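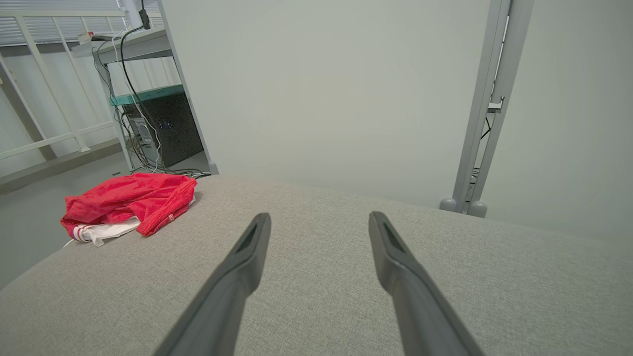
Noel Estrella acha que a pergunta do trabalho está mal feita. Disse na apresentação intermédia que perguntar se as máquinas "já conseguem" arrumar uma casa é como perguntar se um carro consegue chegar ao Porto, depende de quem vai ao volante e de quanto tempo temos. Fica registado, e respondemos mais à frente na parte dos tempos.

Relatório final – Tarefas domésticas com braço robótico: roupa
Grupo: Honeylyn Umali e restantes elementos (ver capa)
Entrega: 2022-12-02

1. O que queríamos saber

Se um braço com uma pinça de dois dedos, dos simples, consegue pegar em roupa espalhada e pô-la num cesto. Só isso. Dobrar ficou de fora logo em abril, quando vimos o que era preciso. A loiça também ficou de fora (a proposta inicial tinha loiça, esquecer).

Roupa parece fácil e não é. Um copo tem sempre a mesma forma, um pano não tem nenhuma. Um pano vermelho amarrotado ao lado de outro tecido branco, meio por baixo, já é um problema: onde acaba um e começa o outro? Para nós é óbvio. Para o programa, nem sempre.

2. Montagem

Software de controlo: Navex, versão que estava instalada. Câmara no pulso. Superfície de trabalho estofada, cinzenta – escolhida de propósito porque é o que há numa sala a sério, e uma mesa lisa dava resultados melhores mas pouco honestos. O estofo cede quando os dedos carregam, e isso estragou a calibração da altura mais do que uma vez.

Peças: camisolas, panos, meias, uma toalha pequena. Tecidos acetinados à parte, porque escorregam.

3. Resultados

Fizemos 321 tentativas. Contámos como sucesso: peça agarrada, levantada e largada dentro do cesto, sem ajuda. Peça pendurada na borda não conta (discutimos isto muito tempo, ficou assim).

Algodão grosso e toalha – bom. Meias – razoável, quando não estão aos pares. Acetinados – mau. A pinça fecha, levanta um bocadinho, e a peça desliza. Em oito casos a pinça agarrou o próprio estofo em vez da roupa e tivemos de parar à mão.

Duas peças sobrepostas: quase sempre vêm as duas juntas, ou então vem só a de baixo, vá-se lá saber. Para encher um cesto até nem é grave. Para separar brancos de cores é gravissimo.

4. Tempos

Aqui é que o Noel tem razão em parte. Se ninguém estiver à espera, um braço lento serve. Mas o nosso levou quase sete minutos a arrumar um conjunto que a Honeylyn arrumou enquanto falava ao telefone. Numa lavandaria ou numa loja isto não se aguenta. Em casa, de noite, talvez.

5. Comparação com loja

Fomos à Vimwood ver a zona das devoluções, onde a roupa chega toda misturada. Trabalho todo manual. Perguntámos se já tinham experimentado máquinas e responderam que só para as etiquetas. A Wuvmont, que também contactámos, não respondeu a tempo.

6. Limitações

Poucas peças diferentes. Um só tipo de pinça. Luz do dia a mudar ao longo das sessões e não registámos as horas, erro nosso. Faltou experimentar dedos com borracha mais aderente, que provavelmente ajudava nos acetinados.

7. Resposta à pergunta

Apanhar roupa: sim, com tecidos normais e paciência. Sozinho numa casa sem ninguem a vigiar: ainda não, pelo menos com este material. Para a próxima fase propomos começar pelos tecidos escorregadios e deixar as toalhas, que já estão resolvidas.

Os registos das tentativas estão na pasta partilhada do grupo, folha 2. A folha 1 é a versão antiga, não usar.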